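Pravon Bin Cell Practice Kit
Reference bin, object set and written procedure for mixed-item grasping

Product group: Cell standards and test fixtures
Supplier: Clandar
Document owner: Leonora Enriquez

Overview

The Pravon kit gives a lab or integrator a fixed way to set up, run and report mixed-item bin work with a robot arm. It consists of a sloped-wall metal bin, a set of household items and toys, a marking guide for the table, and a 34-page procedure. The arm, gripper, controller and safety equipment are supplied by the user.

The procedure does not replace the risk assessment required for the cell. ISO 10218 and any local rules for industrial robots apply first. Where the procedure and the site's own safety rules differ, follow the stricter of the two.

Bin mounting

The bin must not move when the gripper touches a wall. Clamp it to the table at two points or more, or bolt it through the floor holes. Clamp handles count as obstacles and must be entered in the collision model at their full height, in the position they have after tightening. Slide-on handle covers are not allowed.

Mark the bin's position on the table with tape before the first run. If a bin has been removed for cleaning, return it to the marks and repeat the four-corner touch check. A shift of more than 2 mm at any corner requires a new calibration.

Bare metal walls produce reflections that depth cameras may read as surfaces or objects. The procedure permits matte coating on the walls, but a coated bin is reported as a separate configuration. Scuffs and worn areas are left as they are. Do not polish a bin partway through a test series.

Object set

Items are chosen to differ in shape, stiffness and surface finish. The standard set mixes rigid blocks, soft or hollow toys and containers with a trigger or cap. Bottles are used empty, with the trigger head screwed down tight.

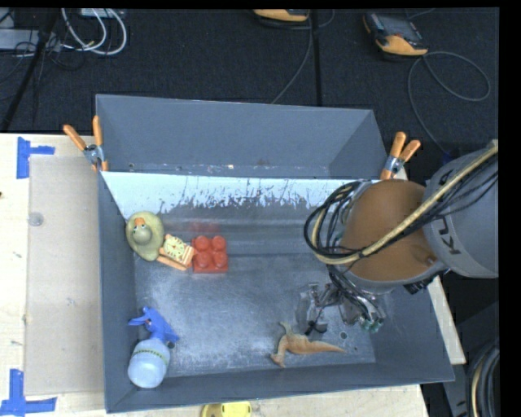
Starting layouts are drawn from the numbered list in Annex B, which holds 377 entries. Items may touch each other and may rest against a wall or in a corner. An operator who finds a layout too hard may log a comment, but may not rearrange it. Any item that leaves the bin during a run is recorded as a drop and stays out until the run ends.

Cable and hose routing

Cables and air lines on the arm need enough slack for full wrist rotation, and no more. Check the loops at both ends of the wrist's travel with the arm at reduced speed. No loop may pass below the lowest point of the gripper body at any pose used in the test. Ties are placed on the hose sleeve – never directly on a signal cable.

Keep the teach pendant within the operator's reach but outside the marked work area. Its cable must not cross the arm's path.

Run rules

A reported result is based on 100 grasp attempts as a minimum. One attempt starts when the gripper crosses the bin rim and ends when it crosses the rim again, with or without an item. Operator stops are logged with a reason code. Protective stops are logged separately and are never deleted from the record.

Inspect gripper pads and fittings every 2,000 cycles, or after any hard contact with the bin floor.

Included
– Metal bin with sloped walls
– Object set with storage tray
– Tape marking guide
– Procedure with Annexes A to D

Revision notes

Current revision issued August 15, 2022. Coated bins moved to their own reporting class at the request of Trygve Öberg, Grønli test lab. Hose routing section rewritten by Niamh Conneely. Annex D is under review and a new version is due in September.

Technical questions: Leif Backlund, Clandar product support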